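4.2 The open house as an unplanned test

We hadn't meant to collect anything useful at the open house. The plan, as Mahlet Shiferaw put it when she booked the hall at Zerkbridge, was to let people walk in, watch the two arms do a chore they'd recognize from home, and ask us whatever they liked. But I spent most of the day standing next to the table with a notebook, and by the time we closed the doors I had more notes on our handover policy than I'd made in all of November. So this section is about what I saw and heard there, and how it changed the way we think about the umbrella task from Section 3.

A quick recap for anyone who skipped ahead (I would have!). The task is to move folded compact umbrellas from the tabletop into a bin. The arms run the Elow policy, trained on 344 demonstrations, with the Fludlow planner deciding which arm goes first when both of them want the same umbrella. A tool is left lying among the umbrellas as a distractor, and it's supposed to stay where it is. We kept the same marble tabletop and the same leafy wallpaper we use at home, mostly out of stubbornness on my part. I didn't want to spend the day arguing with myself over whether a new background had thrown the policy off.

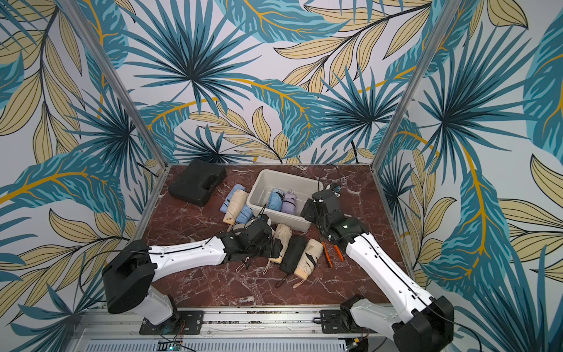 Visitors came in small groups, and we let each group decide how the umbrellas should be laid out before a run. That was Halldóra Þorgeirsson's idea and I argued against it, and I'm glad I lost. In the lab we lay things out the way people who know the gripper lay things out. We leave a bit of air around each handle. We turn the straps away from the middle without even thinking about it. Visitors don't do any of that! They bunch the umbrellas together, they lay one across another, and they let the loops fall wherever they fall. One older gentleman made what he called a campfire, and he was very pleased with it, and the planner was not.

The crossed umbrellas gave us the most to think about. When one umbrella rests on another, the order of picking matters a lot, and the Fludlow planner was choosing its order from distance alone. So it would happily go for the lower umbrella if that one was closer to the arm, drag it out, and leave the upper one pointing in some new direction. Sometimes that was fine. Sometimes the second umbrella rolled toward the other arm, which then had to start its approach over. We'd seen this in the lab now and then and had filed it under bad luck. After watching a whole day of it, I don't think luck comes into it much. Section 5.1 has the revised ordering rule, which looks at overlap before it looks at distance.

The wrist straps were the other thing. I'd been thinking of an umbrella as a stubby cylinder with a soft outside, and for the grasp itself that's good enough. The fingers close around the gathered fabric near the band and the canopy squashes down a little and holds. But a strap hanging off the end can catch on the next umbrella, or on the rim of the bin, or on a finger, and our state estimate knows nothing about straps. A girl who looked to be in middle school asked Mahlet why the robot didn't "tuck the string in first," and Mahlet wrote that down word for word. It's a fair question. We have no tucking skill, and nothing in the demonstrations would teach one, as all of our operators simply worked around the loops.
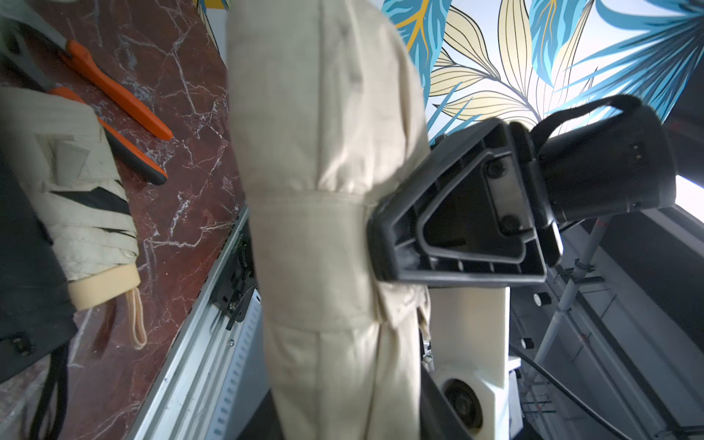 What the wrist cameras contribute is easier to explain to a visitor than to a reviewer, I've found. We had a monitor showing the wrist views next to the table, and people drifted over to it and stayed there. From the fixed camera you get the layout of the whole table, but once a finger is right up against the fabric, the wrist view is where you can tell which part of the umbrella you're dealing with. It's also the view that goes wrong first. When an umbrella is very close to the lens it fills up most of the picture and the near part goes soft, so the policy has to lean on whatever it can still see off to the side. Several people asked whether the cameras ever "get confused by the wallpaper." We had worried about that too, with all those leaves. In the ablation where we swapped the wall for plain gray board (Section 4.4), the change in grasp success was too small for us to say anything about it either way.

The orange-handled tool got far more attention than it deserved. People kept waiting for the robot to pick it up, and there was a sort of groan every time a gripper passed over it and carried on. We logged 2 runs in which a finger touched the tool, both of them with an umbrella right alongside, and in neither case did the gripper close on it. I'd be careful about reading too much into that. One distractor, in colors that look nothing like fabric, is an easy case, and Halldóra has been after me to try something long and soft, like a rolled scarf. 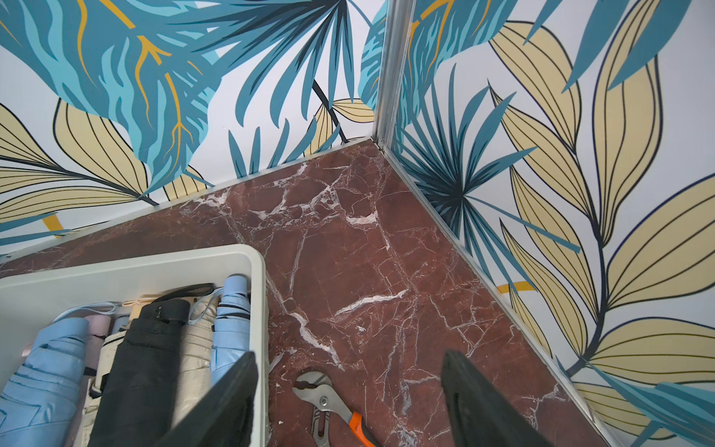

Figure 4. Wrist camera view of the bin holding six folded umbrellas, with the distractor tool on the marble to its right.

Packing was the part visitors liked best, and it's where I think our scoring is weakest. We give a run full credit if all the umbrellas end up inside the bin. We say nothing about how they sit. Anyone who has put away groceries has opinions on this, and we heard them all! Side by side is what people wanted to see, and they'd lean in to check. The Elow policy has no goal of that kind. Where it does pack side by side, it's copying our operators, who tended to fill from one wall toward the other. Once an umbrella lands at an angle, the ones after it have less room, and the policy doesn't go back to straighten anything. We've added a tidiness score in Section 5.3, based on the angle between neighbors, and I'd treat it as a first try.

I should say something about the limits of all this. The open house was not a controlled study. Layouts were chosen by whoever was standing there, we didn't repeat them, and we paused between groups for as long as the questions lasted. The lighting changed over the day as well. For these reasons none of the open house runs are counted in Table 2, which uses only the 300 lab trials. The Radebe simulator results (3,000 episodes, Section 4.5) do include a new set of layouts modeled on the ones visitors made, campfire and all, and those are marked separately so that readers can leave them out if they'd like to.

I'd still do it again, and I'd do it earlier in the project. We had been tuning the policy against our own habits for months without noticing, and it took a room full of people with no idea how a gripper works to lay out the umbrellas the way umbrellas really end up on a table. For the next one Halldóra wants a sheet of paper by the door where visitors can sketch a layout before they come in, so that we can run the same sketch again back in the lab.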